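6 Fitting the basin waste and mixer tap
Zekico vanity units, Baltgate and Salem ranges

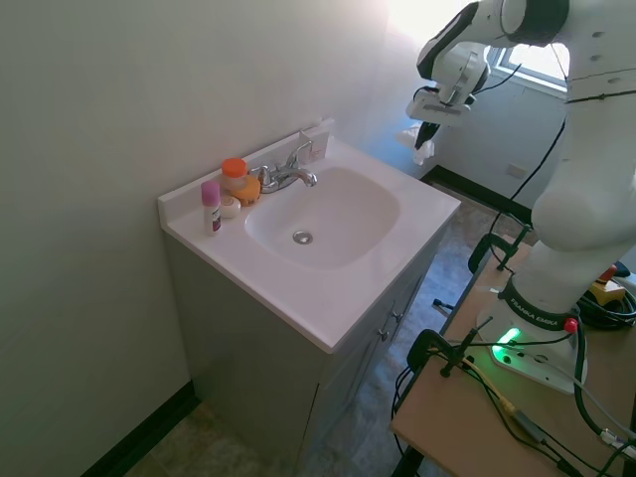

Fig. 9. Vanity top with integrated oval basin and single-lever tap.

Before you start, turn off the water at the stop valve and open the lowest tap in the house to drain the pipework.

CAUTION: Do not use solvent-based sealant or plumber's putty on the vanity top. Both can stain the surface permanently.

1. Fit the base gasket to the tap and feed the flexible tails through the hole in the deck.
2. From below, slide the horseshoe washer on to the stud and tighten the back nut by hand. Check that the spout points to the centre of the basin, then tighten a further quarter turn.
3. Connect the tails to the isolating valves. Blue is cold.
4. Place the foam washer under the waste flange and lower the waste into the outlet.
5. Screw on the lower nut until the washer grips. Do not use power tools.
6. Connect the trap, open the valves and run both supplies for two minutes. Check every joint with a dry tissue.

Note: Units supplied with the Flelolach slim trap need adaptor 517, packed with the trap. The outlet must not be cut shorter than 88 mm.

If a joint weeps, close the valves, remake the joint with a new washer and repeat step 6.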